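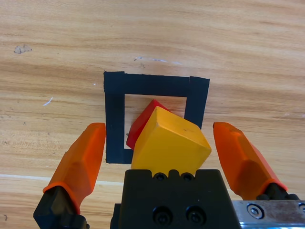 Tue 12 May

Up at 5 with the dog. Frost on the ute again, scraped it with a loyalty card becuase the proper scraper is in the other car. Porridge, no milk left, had it with water. Grim.

Rang Flirdale about the water tank. On hold 20 minutes, then a bloke who says the fitting is the Burow one and they don't stock Burow anymore, try Lestetti. Lestetti closed Tuesdays. Of course. Tank still dripping into the bucket, bucket emptied twice before lunch.

Mum's appointment at 11. Blood pressure better. She told the doctor she walks every day, which, hmm. New tablets $31, picked up on the way home. She wanted a vanilla slice so we had a vanilla slice. Nice actually sitting there, she talked about the Cordier Street house, the lemon tree and the neighbour who used to pinch from it. Hadn't heard that one before. Must write down more of these, keep saying it.

Rego came too, $353, due end of the month. Not thinking about it til Friday.

Arvo a write off. Two loads of washing, one rained on. Sunil Roy dropped back the ladder he's had since April, stayed for a cuppa, stayed for another. His daughter got the Hobart job. He's pleased and also not, I think. Gave him a bag of the mandarins, there's still a laundry tub full and they're going soft.

Garlic finally in, 58 cloves, should have been done weeks ago. Knees filthy. Mulch tomorrow if its dry.

Tea was eggs on toast. Started the library book, fell asleep page nine. It's due back Thursday and there's a hold on it so can't renew.

Tomorrow: Lestetti first thing. Milk. Ring Mum re the podiatrist. Dog's worm tablet!!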